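Filed under: Club News, Minutes, Retro & Remasters

Rirkden Video Game Club - Minutes of the General Meeting

Nov 3, 2023, upstairs room, Rirkden library

The chair opened the meeting once the projector was working. The minutes of the previous meeting were accepted with one correction: the handheld lent out over the summer was a Gradetar II, and the minutes had it as the first model. The secretary has fixed the copy in the binder.

1. Matters arising

The loose power strip has been replaced. The second television still drops its sound after an hour or so of play. A member offered to look at it before the next game night and was thanked. If it can't be repaired the club will ask for a secondhand one on the notice board before spending anything.

The cartridge label question was put off again.

2. Game of the season

Members had been asked to play Warkudard in the new edition and to come ready to talk about it. Most had finished it. Two had stopped at the lighthouse, and one had played only the 1998 original and wished to speak anyway, which was allowed.

Discussion went first to the map. In the original, the player draws routes by hand on a blank chart, and the game never checks them. The new edition fills in the coastline on its own unless this is switched off in the options. Several members did not find the option until late. It was felt that the setting should have been offered at the start, and that a new player would have no reason to go looking for it.

On the music, opinion was split. The re-recorded harbor theme was liked by nearly everyone. The cave theme was thought too loud and too busy, and one member said she had played that part with the sound off and missed a clue because of it. The old soundtrack is included but can only be turned on for the whole game, so there is no way to mix the two.

The ferry section took up the most time. It has been shortened by more than half. Those who knew the original were sorry to lose the long crossing at night, when nothing happens for several minutes and the lamp has to be kept lit. Those new to the game said the crossing was still the slowest thing in it. A member played the old version on the big screen for comparison, and after that a few people changed their minds, in both directions.

The chair asked for a show of hands on whether the new edition should replace the original on the club's recommended list. It was agreed to list them both, with a note on the map setting.

3. Library and loans

The librarian of the club collection reported 61 games in the cabinet and 2 out on loan past their return date. Reminders have been sent. One disc came back scratched and will be tested before it goes out again.

It was proposed that loans be extended from two weeks to three, as role-playing games are seldom finished in the shorter time. Against this, it was said that the waiting list for new titles is already long. Agreed: three weeks for anything in the cabinet more than a year, two weeks for the rest. To be reviewed in March.

4. Score attack

The autumn contest was on Gradetar, first stage only, standard settings. The winning score was 4000 points even, a new club record. There was a query over whether the pause trick at the bridge should be permitted. Pausing lets the player read the missile pattern, and some felt this went against the idea of the thing. The score stands, as no rule was in place, but pausing will be barred in the winter contest.

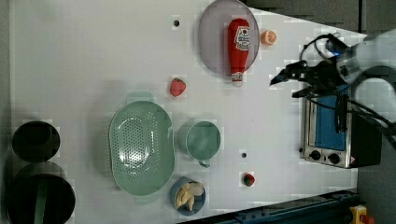

Choice of game for the winter contest was left open. Suggestions should go on the sheet by the door. Please write the platform as well as the title - last time there were three different games with the same name.

5. Trip to Sutherland

The retro fair at Sutherland was discussed. The coach has 48 seats and the club would share it with the chess club, as last year. Members who want to bring machines to trade should say so early, as the luggage space filled up quickly on the previous trip and some boxes had to ride in the aisle, to the driver's annoyance.

A request to stay until closing time was turned down because of the cost of keeping the coach. Departure from the fair will be at five.

6. Any other business

- The new beginners' evening will go ahead. Two consoles will be set aside for it, and nothing with a difficulty setting above normal.
- A member asked whether mobile games may be put forward for game of the season. No objection, so long as they can be bought once and played without further payment.
- Controllers are being put away with the cords wound tight around the grips. Please use the ties in the drawer.

Next game of the season: to be picked by vote on the club page.

The meeting closed at 9:10.

3 comments

pixelferry: Can we get the name of the map setting put in the minutes? I went through every menu twice and still can't find it.

oldcartridge: It's under Display, called "Chart assist." You have to be at the title screen, it doesn't show up when you're in a game.

bridge_pauser: Fine about the pause rule, but does that include opening the inventory? It stops the action just the same.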